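Home | Blog | Recipes | About

September 2022, by Eftychia Konstantinidis

So I finally swam the whole lake loop at Hustport – 552 strokes, and yes, I counted every one!

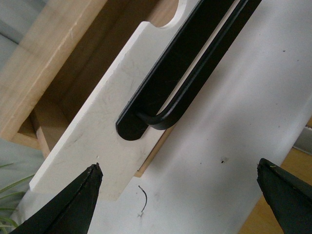
My goggles leaked the entire way, and I still want to go back in October (my sister thinks I'm nuts).
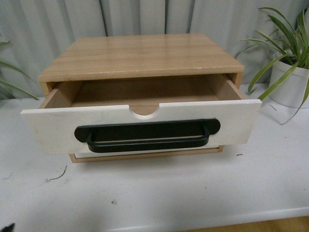

Lurnia Open Water Club

The club bus leaves way too early, but there's coffee, and the people are lovely. 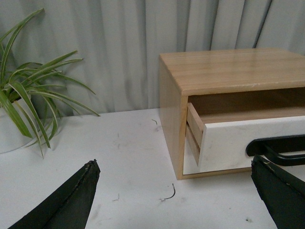 Next up is a wetsuit. I tried one on and got stuck at the knees – so maybe a size up.

Contact | © Eftychia Konstantinidis | Back to top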